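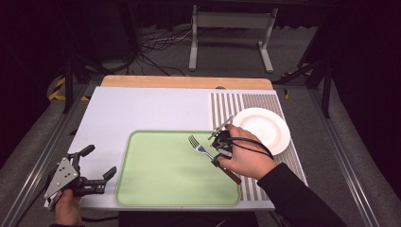 인쇄 | 이메일로 보내기

보도자료

니르타토우, 소규모 행사용 식기 대여 서비스 '플리스툼' 3월 시작

긴디눔 지역 대상, 접시와 커트러리 등 35종 운영… 음식물만 덜어내고 설거지 없이 반납

식기 대여 및 세척 업체 니르타토우(Niltatow)가 3월부터 긴디눔(Gindinum) 지역에서 소규모 행사용 식기 대여 서비스 '플리스툼(Flistum)'을 시작한다고 밝혔다. 돌잔치, 집들이, 동네 모임, 사무실 점심 행사처럼 식당이나 연회장을 빌리지 않고 치르는 자리에 접시와 컵, 커트러리, 쟁반, 식탁 매트를 빌려주고 사용 후 그대로 회수해 세척하는 서비스다.

니르타토우는 그동안 연회장과 급식 업체를 상대로 식기를 공급해 왔다. 기존 거래는 한 번에 나가는 수량이 크고 계약 기간도 길어서 개인이나 작은 사무실이 이용하기에는 맞지 않았다. 문의는 꾸준히 들어왔지만 최소 주문 수량 때문에 대부분 거절해야 했다고 회사 측은 설명했다. 플리스툼은 이 최소 수량을 없앤 별도 서비스로, 접시 한 장이나 포크 한 벌만 빌리는 것도 가능하다.

서비스 개시 시점에 준비된 식기는 모두 3,005점이다. 품목으로는 35종이며 큰 접시, 앞접시, 국그릇, 밥그릇, 유리컵, 머그컵, 숟가락, 젓가락, 포크, 나이프, 서빙용 집게, 쟁반, 식탁 매트 등이 포함된다. 어린이용 식기도 일부 갖췄다. 한 주문으로 빌릴 수 있는 수량은 최대 320점이다. 그보다 많은 수량이 필요한 행사는 기존의 연회용 공급 부서로 연결된다.

산티노 누녜스(Santino Núñez) 니르타토우 대표는 "손님을 집으로 부르려고 해도 그릇 짝이 안 맞아서 결국 일회용 접시를 산다는 분이 많았다. 우리는 창고에 그릇이 있고 세척 설비도 있으니 작은 주문을 받을 사람과 상자만 있으면 되는 일이었다. 준비가 생각보다 오래 걸린 것은 상자 때문이다"라고 말했다.

운반 상자

플리스툼은 기존에 쓰던 연회용 운반 상자 대신 새 상자를 쓴다. 연회용 상자는 접시를 가득 채우면 혼자 들기 어렵고 일반 주택의 현관이나 엘리베이터에 여러 개를 쌓기도 불편하다. 새 상자는 크기가 두 가지다. 작은 상자에는 컵과 커트러리를, 큰 상자에는 접시와 그릇을 담는다. 상자 안에는 칸막이가 있어 접시를 세워서 꽂게 되어 있으며 칸막이는 빼서 따로 씻을 수 있다.

상자 뚜껑 안쪽에는 품목과 수량이 적힌 종이가 들어간다. 이용자는 받을 때 이 종이를 보고 수량을 확인하고, 돌려보낼 때 같은 종이에 빠지거나 깨진 것을 표시해서 넣으면 된다. 앱을 설치하거나 바코드를 찍는 절차는 없다. 시범 운영 초기에는 휴대전화로 품목을 하나씩 확인하는 방식을 썼으나 행사가 끝난 밤에 그 절차를 끝까지 마치는 이용자가 적어 종이로 바꾸었다.

쟁반과 식탁 매트는 상자에 담지 않고 천 가방에 따로 넣어 배송한다. 매트는 반납할 때 접지 말고 말아서 넣어야 한다. 접힌 자국이 남은 매트는 다음 대여에서 제외되지만 이용자에게 비용을 청구하지는 않는다.

세척과 보관

회수한 식기는 다마스세누(Damasceno) 세척장으로 들어간다. 다마스세누 세척장은 니르타토우가 연회용 식기를 처리해 온 곳으로, 플리스툼 물량은 연회용 물량과 시간대를 나누어 처리한다. 식기는 먼저 재질별로 나눈 다음 애벌 세척, 본세척, 헹굼, 건조를 거친다. 건조가 끝나면 담당자가 한 점씩 살펴 이가 나간 접시나 얼룩이 남은 컵을 골라낸다.

나무 손잡이가 달린 커트러리는 기계 세척에서 빼고 손으로 씻는다. 물에 오래 담가 두면 손잡이가 갈라지거나 들뜰 수 있어서다. 같은 이유로 이용자에게도 나무 손잡이 제품은 개수대에 담가 두지 말고 남은 음식만 닦아서 상자에 넣어 달라고 안내한다. 손으로 씻는 품목은 건조에도 시간이 더 걸리기 때문에 주말 행사가 몰리는 기간에는 대여 가능 수량이 줄어들 수 있다.
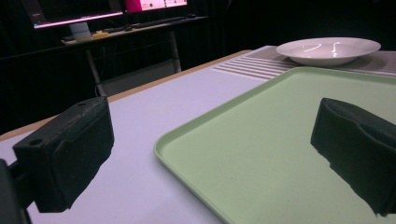 반납하기 전에 이용자가 직접 설거지를 해야 하나요?

설거지는 하지 않아도 되며, 남은 음식물과 국물만 덜어낸 뒤 받은 상자에 다시 담아 주시면 됩니다.

회사는 이용자가 집에서 한 번 씻은 식기도 세척장에서 똑같은 과정을 다시 거친다고 덧붙였다. 씻어서 반납해도 요금은 달라지지 않는다. 다만 양념이나 기름이 많은 접시는 종이 수건으로 한 번 훑어 달라고 당부했다. 촛농이나 스티커가 붙은 식기는 떼지 말고 그대로 보내면 된다. 칼로 긁어내다가 유약이 벗겨지는 경우가 있기 때문이다.

주문과 배송

주문은 전화와 홈페이지에서 받는다. 품목과 수량, 받을 장소, 행사 시간을 알려 주면 담당자가 재고를 확인하고 예약 내용을 문자로 보낸다. 인원수만 정해졌고 무엇이 얼마나 필요한지 모르는 경우에는 메뉴를 말하면 담당자가 수량을 제안한다. 뷔페식 상차림은 앞접시가 많이 필요하고 한 상에 둘러앉는 식사는 국그릇과 수저가 먼저 동나는 편이라, 같은 인원이라도 구성이 달라진다.

배송은 행사 전날 오후나 당일 오전 중에서 고를 수 있다. 회수는 행사 다음 날이 기본이며, 문 앞에 상자를 내놓으면 담당자가 가져간다. 공동주택에서는 상자를 복도에 오래 둘 수 없는 경우가 많아 회수 시간을 미리 정해 연락한다. 직접 가지러 오는 이용자는 다마스세누 세척장 옆 창구에서 받고 같은 곳에 반납하면 된다. 창구 앞에는 잠시 차를 댈 수 있는 자리가 있다.

요금은 품목별로 다르며 세척 비용이 포함되어 있다. 배송비는 따로 계산한다. 보증금은 받지 않는다. 접시나 컵이 깨졌을 때는 품목별로 정해진 금액을 나중에 청구하고, 금액은 주문 화면과 상자 안의 종이에 함께 적는다. 커트러리는 행사 후 음식물 쓰레기에 섞여 버려지는 일이 잦은 품목이어서 한 주문당 소량의 분실은 비용을 받지 않기로 했다. 나중에 찾은 식기는 다음 주문 때 함께 돌려보내도 된다.

깨진 도자기와 유리는 상자에 넣지 말고 신문지 등으로 싸서 따로 건네야 한다. 깨진 조각이 칸막이 사이에 남으면 세척장 직원이 다칠 수 있다. 회사는 이 내용을 상자 손잡이에 빨간 글씨로 적어 두었다.

시범 운영 결과

니르타토우는 정식 개시에 앞서 긴디눔에서 시범 운영을 했다. 동네 책방의 낭독회, 건축사무소의 이전 기념 점심, 가족 생일 모임 등이 참여했다. 시범 운영에서 가장 많이 나간 품목은 앞접시였고 가장 적게 나간 품목은 수프 그릇이었다. 수프 그릇은 정식 서비스에서도 유지하되 수량을 줄이고 그 자리를 넓은 면기로 채웠다.

이용자 의견을 받아 바꾼 점도 있다. 처음에는 커트러리를 종류별로 묶어서 보냈는데, 상을 차릴 때 다시 한 벌씩 나누는 일이 번거롭다는 의견이 많았다. 지금은 주문할 때 종류별 묶음과 일인분 묶음 중 하나를 고를 수 있다. 일인분 묶음은 숟가락과 젓가락, 포크를 천 냅킨에 말아서 보낸다. 천 냅킨도 회수 대상이며 빨지 않고 반납한다.

상자가 문을 통과할 때 손잡이가 걸린다는 지적에 따라 손잡이를 접히는 것으로 교체했고, 컵을 담는 상자에는 바닥에 물이 고이지 않도록 구멍을 냈다. 반납 상자에서 냄새가 난다는 의견에 대해서는 뚜껑이 더 단단히 닫히도록 고쳤다. 여름철에는 회수 시간을 앞당기는 방안도 검토하고 있다.
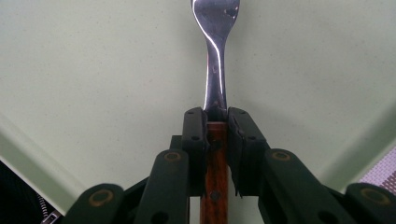
조주에 바스투스(Josué Bastos)는 시범 운영 때 어머니 생신상에 식기를 빌려 썼는데 손님들이 돌아간 뒤 부엌에 서 있는 시간이 줄어든 점이 가장 좋았다고 전했다. 그는 다만 유리컵이 생각보다 작아서 물을 자주 채워야 했고, 다음에는 큰 컵이 있으면 그쪽을 고르겠다고 말했다.

회사는 컵 크기에 관한 의견이 여러 차례 들어온 만큼 큰 유리컵을 추가로 들여오기로 했다. 입고 시기는 정해지는 대로 홈페이지에 알린다. 뚝배기와 전골냄비를 찾는 문의도 있었으나 무게와 파손 문제로 당분간 취급하지 않는다. 휴대용 버너, 밥솥 같은 조리 기구도 대여 품목에 들어가지 않는다.

식기 선정

플리스툼의 접시는 대부분 무늬가 없는 제품이다. 여러 번 나누어 구입해도 서로 어울리고, 한 장이 깨져도 같은 것으로 채워 넣기가 쉽다. 무늬가 있는 품목은 식탁 매트와 일부 머그컵 정도다. 접시는 겹쳐 쌓았을 때 흔들리지 않는지, 굽 안쪽에 물이 고이지 않는지를 보고 골랐다. 굽이 깊은 접시는 건조 후에도 물기가 남아 선정에서 제외했다.

커트러리는 손잡이가 금속인 것과 나무인 것을 함께 갖추었다. 관리만 놓고 보면 금속 쪽이 편하지만 시범 운영에서 나무 손잡이를 찾는 사람이 적지 않았다. 누녜스 대표는 "세척장에서는 전부 금속으로 가자는 의견이 강했다. 한동안 두 가지를 같이 내보내고 손잡이가 얼마나 버티는지 본 다음에 다시 정하기로 했다"고 말했다.

이가 나가 대여에서 빠진 접시는 세척장 직원 식당에서 쓰거나 화분 받침으로 쓰려는 사람에게 무료로 나누어 준다. 금이 간 것은 안전 문제로 나누지 않고 폐기한다. 나눔용 접시는 창구 옆 선반에 두며 별도 신청 없이 가져갈 수 있다.

향후 계획

당분간 배송 지역은 긴디눔으로 한정한다. 인접 지역에서 이용하려면 창구에서 직접 받아 가야 한다. 니르타토우는 상반기 이용 현황을 본 뒤 배송 지역을 넓힐지 결정할 계획이다. 정기적으로 모임을 여는 사무실이나 학교를 위한 월 단위 이용 방식도 준비하고 있으나 요금은 아직 정해지지 않았다.

예약은 이미 받고 있으며, 첫 배송은 3월 중에 나간다. 봄철에는 돌잔치와 이사 모임이 겹쳐 큰 접시가 먼저 마감될 수 있으므로 날짜가 정해진 이용자는 미리 연락하는 것이 좋다. 예약 취소는 배송 전날 정오까지 비용 없이 가능하다. 수량 변경도 같은 시각까지 받으며, 그 이후에 늘어난 수량은 재고가 있을 때만 당일 배송에 포함한다.

니르타토우 소개

니르타토우는 연회장과 급식 업체에 식기를 빌려주고 세척하는 회사다. 다마스세누 세척장을 직접 운영하며 식기 공급, 회수, 세척, 보관 업무를 맡고 있다. 플리스툼은 니르타토우가 개인과 소규모 사업장을 대상으로 내놓은 첫 서비스다.

보도 관련 문의: 니르타토우 홍보 담당

인쇄 | 이메일로 보내기

문의하기 | Copyright 니르타토우(Niltatow). All rights reserved. | 맨 위로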